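Productora Echeverría
Acta de la reunión de coordinación de producción
Serie documental «Mollance», primera temporada
Mes: mayo. Inicio: 10:15. Cierre: 11:50.
Asistentes: dirección, producción ejecutiva, jefatura de producción, montaje, sonido, asesoría jurídica y representación de la cadena Reveo.

1. Aprobación del acta anterior
Se aprueba con una corrección en el punto 4: donde decía «mezcla estéreo» debe decir «mezcla estéreo y 5.1».

2. Estado del rodaje
La temporada consta de 8 episodios. Concluido el rodaje de los episodios 1 a 5. El episodio 6 tiene pendientes las entrevistas en interior y un día de recursos en el puerto de Zorkberg. Jefatura de producción informa de que el permiso municipal para la zona de carga está solicitado y sin resolver. Si no llega antes de fin de mes, se invierte el orden de los bloques 6 y 7. La cadena no pone objeción, siempre que se le remita la escaleta modificada.

3. Material y almacenamiento
Montaje comunica que hay 1134 clips ingestados y verificados por suma de comprobación. Faltan por sincronizar los correspondientes a la segunda cámara del episodio 5, por una deriva en el código de tiempo. Sonido entregará una tabla de desfases por tarjeta. Se acuerda mantener dos copias en ubicaciones distintas hasta la entrega del máster y no borrar ninguna tarjeta sin el parte de descarga firmado.

4. Montaje y duraciones
El primer corte del episodio 1 excede en cuatro minutos la duración pactada. La cadena pide que el recorte no afecte al bloque familiar y propone reducir la secuencia del taller. Dirección se reserva la propuesta y presentará dos versiones. Los episodios 2 y 3 están en premontaje. La cabecera queda fijada en 20 segundos, con versión corta para plataforma.

5. Derechos y autorizaciones
Asesoría jurídica señala tres cesiones de imagen sin firmar en el episodio 4, una de ellas de un menor, que requiere la firma de ambos progenitores. Hasta su recepción, esos planos se marcarán en el proyecto como no utilizables. El archivo doméstico de la familia se licencia para todos los territorios. La música de los episodios 1 y 2 está tramitada; la del 3 queda a la espera de presupuesto.

6. Presupuesto
Se revisa la desviación de la partida de transporte, imputable a los desplazamientos adicionales a Zorkberg. Se compensa con el remanente de alquiler de óptica. Se autoriza un gasto de 400 euros para discos de intercambio con la sala de mezclas. La partida de manutención se mantiene sin cambios.

7. Acuerdos
7.1. Jefatura de producción: seguimiento del permiso y envío de la escaleta modificada a Reveo.
7.2. Sonido: tabla de desfases del episodio 5.
7.3. Dirección: dos versiones del corte del episodio 1.
7.4. Asesoría jurídica: reclamación de las cesiones pendientes.

8. Ruegos y preguntas
Montaje solicita que los partes de cámara se entreguen en formato editable. Se acepta. La próxima reunión se convocará por correo electrónico una vez resuelto el permiso.

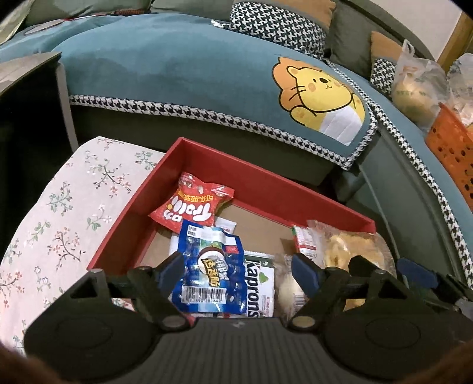

Caja roja con aperitivos envasados.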